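Grasolton library to extend evening opening from September

2 comments
4 shares

Grasolton library will stay open until 8pm on Thursday evenings from September, the operator Morkel has confirmed. The building in Park Road currently closes at 5.30pm on every weekday.

The change follows a survey of cardholders carried out in spring, which drew 2000 replies. Evening opening was the most frequent request, ahead of longer loan periods and a wider stock of large-print titles. Morkel said the additional hours would be met from the existing staffing budget, with the Monday start moved back to compensate.

Study desks on the upper floor can be reserved for the evening session in blocks of two hours. Bookings will be handled through Ivolov, the system already used for inter-library loans, and will open four days in advance. Unclaimed desks will be released after 15 minutes.
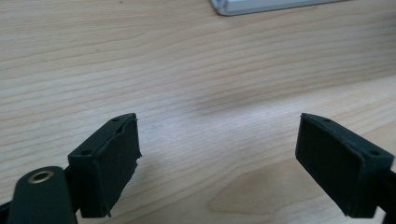
Will a library card be needed to reserve a desk?

A card number is required at the time of booking, but cards from neighbouring districts will be accepted.

The ground-floor lending area will operate through the self-service machines after 5.30pm. Returns and renewals are unaffected. Local history material, which is kept in a locked store – mainly maps and parish registers – will have to be ordered before noon on the same day.

Morkel will review attendance at the end of the winter timetable. A second late evening has been discussed, although no date has been set.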